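Umelmont Recalls Fingertip Sets for Its Ritis Tabletop Gripper After Slow-Release Fault

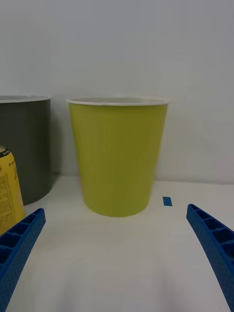 Ritis gripper with blue fingers open in front of a yellow-green wastebasket.

UMELMONT, Sunday, February 23, 2020 – Umelmont is asking every customer who runs a Ritis tabletop gripper with the blue ribbed fingers to stop using it for lifting until the finger set has been checked and, where needed, replaced at our cost. We know how much many of you lean on these machines, and we are truly sorry for the trouble this will cause.

The fault first came to us in a phone call from Lehner, a longtime customer that uses Ritis arms to sort and move household containers. One of their operators noticed that the right finger was a little slow to open after a long shift, and then one afternoon it did not open at all until the power was cut. A bin was dented. We are very glad to say that no one was hurt, and we are just as glad that the operator picked up the phone instead of shrugging it off!

Our service team went through the returned unit and found that a small pin at the base of the finger can creep out of its seat and rub against the housing. The textured grip surface is sound, and so is the ribbed body of the finger. We then tested 483 finger sets from the same production run, and 392 of them passed without any sign of wear. The rest showed at least some movement in the pin, and that is more than we are willing to live with.

"I have been building grippers for a good part of my life, and I still hate making this kind of call," said Pilar Urrutia, head of product safety at Umelmont. "A gripper that won't let go is a safety matter, even when all it's holding is a wastebasket. People reach in to help it along, and please, please don't do that. Cut the power first and give us a call."

The recall covers 3000 finger sets shipped since last June. Owners can find the run number on the packing slip. New sets come with a longer pin and a locking collar, and swapping both fingers takes one person 5 minutes with the hex key in the box. Customers who would like a technician to do it may ask for a visit when they register, and there is no charge for that either.

Arms fitted with metal fingers are not part of this recall and may stay in service.

Related news
Lehner Adds a Second Ritis Sorting Line
Umelmont and Grastutus Extend Service Agreement
How to Read Your Packing Slip

Contact: Umelmont Press Office | © 2020 Umelmont. All rights reserved. | Back to top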